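Toy sorting gripper, project report (draft 3)
Vurkance shared workshop, bench at the back
Written up by Märta Rønning, June

1. What we wanted

A hand-held gripper that can take small plush toys out of a basket without squashing or dropping them. Hand-held first, arm later. Budget was 3940 kr for the lot and most went on the Cerkari servo board, the rest on screws and printing. Soft toys because they are awkward. No hard edges, bits hang off, they snag on the wicker.

2. Set up

Wood table, black curtains on a frame on the sides so the background stays the same. Basket near the middle. One person holds the gripper, other one does the laptop and writes down what happened. Ekström lent us the curtain fabric (thanks).
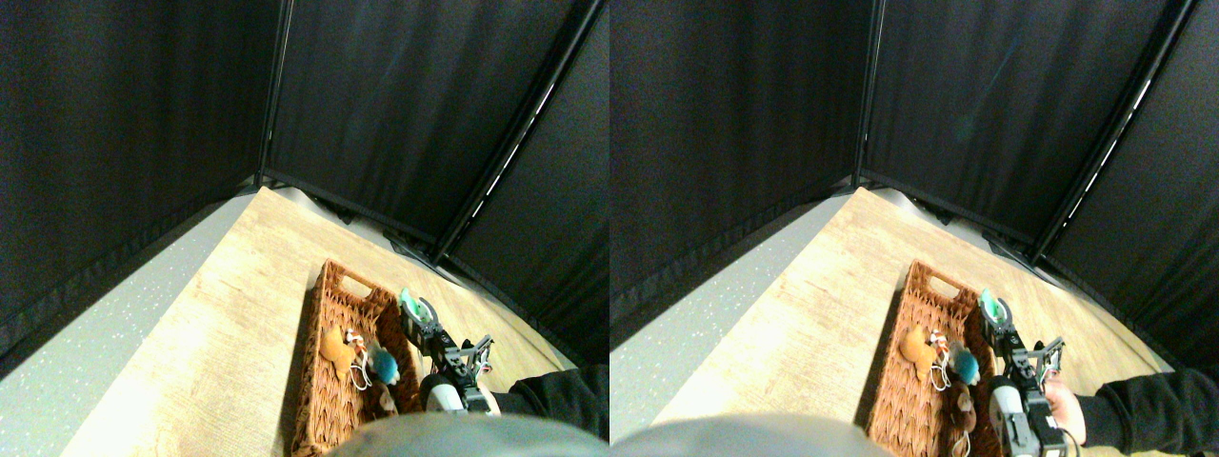
3. Build notes

Fingers printed in grey, two goes. First pair were to thin and cracked at the crossbar. Second pair thicker, same screw spacing. Pale pads go inside the frame. Glue did not hold on the first set so we sanded the backs and tried again, fine after that.

Wrist camera looks straight down the gripper. Took ages to get the angle. Too steep and you only see basket, too flat and you get curtain. 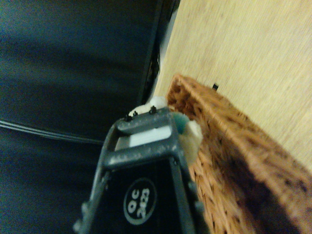
Fig. 2. Wrist camera, fluffy white toy with a bit of teal, over the rim of the basket.

The fluffy ones turned out easiest to grab and worst to see round. Once one is in the jaws it bulges out both sides and hides a lot of the view. Drenstead code kept loosing the basket edge when that happened. Fixed by remembering where the edge was 9 images back, bit of a bodge but works.

4. Tests

30 tries per toy. Saved 929 images in total, roughly half usable I think, need to recheck. Main problem is blur. Close up the camera can't focus and moving the hand fast makes it worse.
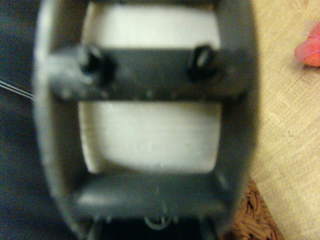
Fig. 3. Blurred close-up of the grey frame, crossbar and off-white panels.

5. Still to do

- shorter screws for crossbar
- tidy the cables
- slower hand movement, maybe a beep to pace it
- redo the stripy toy, strings got caught in the basket and I stopped the run early
- parts list in the appendix, prices missing for the pads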